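Posted in: Student Projects > Robotics > Fault Reports

What Happened to Our Basket Arm
Final project report, Dridach Technical College, second-year automation workshop
Written by Bienvenido Barredo for the Filtcombe bench group

I want to start by thanking everyone who put up with us this semester, and especially the people on the next bench, who had to listen to the stop alarm more often than anybody should. When we signed up for this project we thought we were going to write a cheerful report on how an arm can unstack woven baskets for a packing line. What you are getting is mostly a report on a fault, how long it took us to find it, and what we changed so that it wouldn't hurt anyone. I still think it was the better project, although I did not think so in October.

The task itself sounds easy. Two baskets are nested on a table. The arm comes down with one finger inside the top basket and the other outside, closes on the end wall, lifts, moves over, and sets the basket down on its own. Then it goes home and does it again. A person does this without looking. Mansour, who supervised us, told us in the first week that woven things were going to teach us some humility, and we all laughed and wrote it down.

For the arm we used the workshop's regular one with its parallel-jaw gripper. The lifting program was ours, written on top of the college's motion software, which everybody here calls Vekau. Vekau handles the path and the stop signals, and you give it positions, a closing force and a lift speed. We set a closing force that held a basket nicely when we tried it by hand, and for the first stretch of runs it worked so well that we got a bit proud of ourselves.

The fault

It happened on a Monday, a little after 4 in the afternoon. The arm closed on the wall, started up, and the bottom basket came along with the top one. We had seen that before and it was no drama, because the lower one usually dropped off after an inch or so. This time it stayed on until the arm was well up and swinging to the side, and then it let go and flew off the table. It hit the floor where one of us had been standing to take notes a moment earlier. A basket weighs very little, so I don't want to make this sound worse than it was. But the arm kept going! It finished its whole routine, opened over the drop spot, and went home as if all was well. Then it began the next cycle with no basket on the table, and the fingers came down and pushed against the tabletop until Vekau stopped it on force.

So we really had two problems, and it took us a while to stop treating them as one. The first was that the baskets stuck together. The second, and the one that matters for safety, was that our program had no idea what it was holding.

Looking for the cause

We blamed the gripper first, then the baskets, then (I am sorry to say) each other. We cleaned the fingers. We slowed the lift. We went through 900 cycles of logs over one very long evening with two pizzas, and what we found in there was a bit embarrassing. The finger opening at the end of each close was being recorded all along. On a good grip it came to rest at one width, and on the bad grips it came to rest noticeably wider, because the outside finger had caught the lower rim as well and was squeezing both walls. The number that would have warned us was sitting in a column none of us had looked at.

Why did it catch the lower rim? That took another week. Our approach height had been taught with a single basket on the table, and then we added the second one underneath without teaching it again. The stack sits higher than a single basket does, so the depth we had was too deep for it. Most of the time the outside finger slid past and we got away with it. When the stack was turned a touch, or pushed a little toward the arm, it did not slide past. Woven rims are also not the same from one side to the other, and a thick bit of braid could make the difference between a clean grip and a bad one. 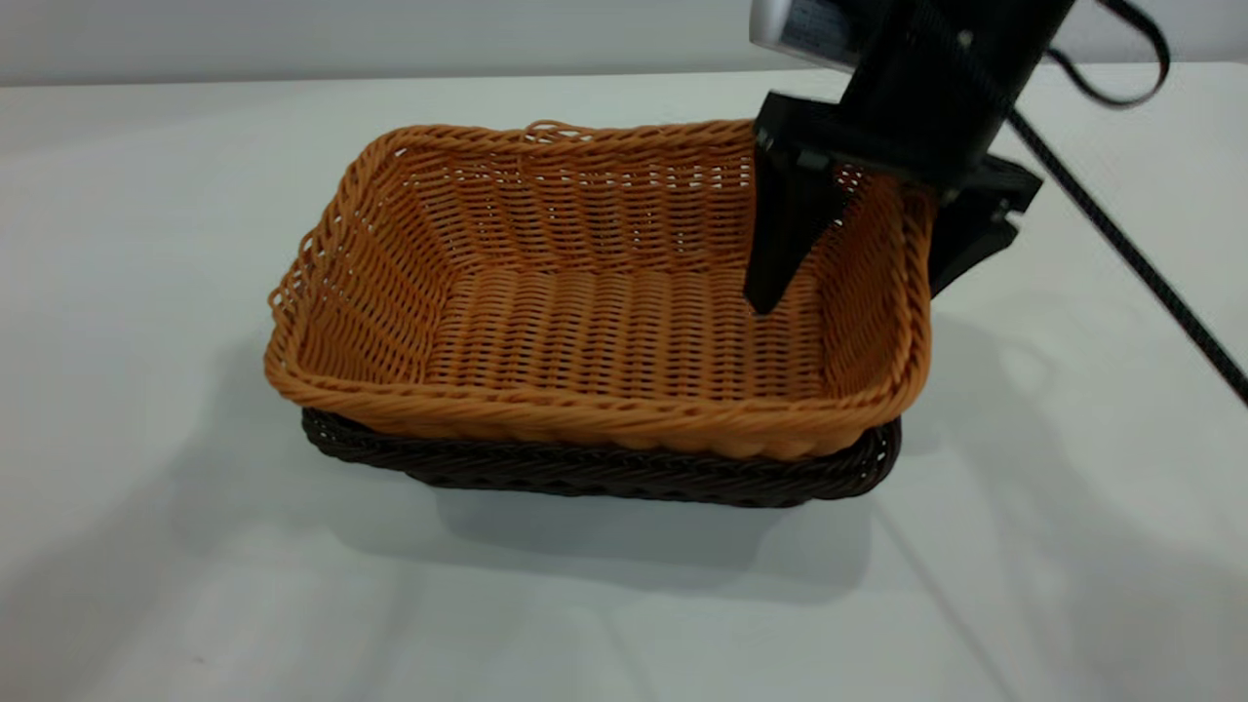
Once we knew that, the repair was almost dull. We taught the approach again with the stack in place and made it shallower, so that the fingers close on the top wall only. We added a check after closing: if the fingers stop wider than the limit, the arm opens, backs straight out and waits for a person. We added a second check after the lift, using the weight reading, and this one catches the empty grip too, so the arm can't start another round with nothing there. And we cut the swing speed by 20 percent, which Mansour asked for and which I argued against and was wrong about.

We also changed how we behave, and I think this belongs in a report as much as the code does. There is now a tape line on the floor, and while the arm is live we take notes from behind it. Whoever runs the program keeps a hand by the stop button and does nothing else, no phone, no sandwich. After any stop, the program has to be restarted from the top by a person. Before this it would pick up where it left off, and I get a little cold thinking about that.

Results

After the changes we ran the test set again. The width check stopped the arm 17 times. Most of those were true double grips on stacks that we had crooked up on purpose, and a few were false alarms on a thick part of the rim. We left the limit where it was, since a false alarm costs somebody a short walk to the table. No basket left the table in any of these runs.

What we did not get to is the frayed spots. A loose strand can hook on a finger when the gripper opens, and then the basket gets dragged a short way on the retreat. Our checks don't see this at all. A small wiggle before backing out seemed to help, but we only tried it on the last afternoon and I won't claim anything for it. If next year's group wants a place to begin, begin there — and teach your heights with the real stack.

Tags: gripper faults, nested baskets, student report, safety

Comments (3)

marlo_t: We had the same thing with plastic tubs. Ours stuck from suction, but the finger width check would have caught it. Did you set the limit by hand or work it out from the logs?

B. Barredo: From the logs, then a hair wider by hand. Happy to send you the table if you write to the workshop.

Benchneighbor: I can confirm the alarm. I still hear it when I'm trying to sleep. Nice work though, all of you.

Dridach Technical College Automation Workshop | Contact the workshop office | All rights reserved | Back to top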